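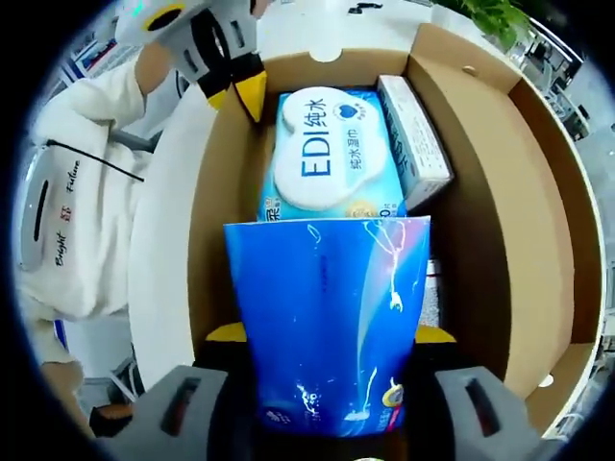
Speaker notes, open day talk, packing station at Callmont. Wed 12 October. Slot is 15 minutes, questions included.

Start on time. Late arrivals can stand at the back by the door.

Opening. Say who we are and what the station does: mixed household goods into open cardboard boxes. Today it is done by hand, with two hand-held grippers, one item at a time. The Grandirex cell is planned for July and is not part of this demonstration.

Point 1, soft packs. A full flexible pack has no fixed shape, so the width at the grip depends on where the contents have settled. Hold it upright between the foam pads and lower it straight down. Closing harder does not help. The pack bulges above and below the pads and then catches on the box wall. Wet wipes are easier to place, as they can lie flat.

Point 2, small cartons. Stiff, light, easy to tip over. They go in on end against a wall or in a compartment. Mention that a leaning carton is accepted as long as the next item clears it.

Point 3, flaps. Folded outward before the first item goes in. A flap that springs back is the most common stop in our log – 411 entries since the Brustham trial, flaps first, dropped packs second.

Pause. Let people come up to the table, 2 at a time. Keep the cables clear of the box. Gøran Lundgren runs the timer. 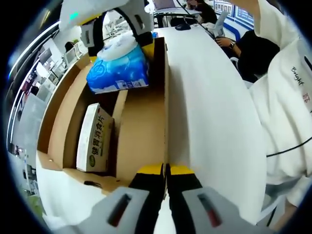
Ebbe Berge asked at the rehearsal whether the divider makes the job slower, and whether we should show a box without one first. Reply to give if it comes up again: slower for large packs, faster for small cartons, no clear difference over a mixed order. Keep the order of boxes as it is.

Point 4, two grippers at one box. Agree who enters first. The second gripper waits outside the rim until the first has let go and is back up. Say this before the demonstration and repeat it before visitors try.

Questions on price go to the Gerlach table. Questions on payload: answer for the foam pads only, the other pad set has not been tested.

Stop at minute 15 even if there are hands up. Next group is 7 people, same notes, skip the opening.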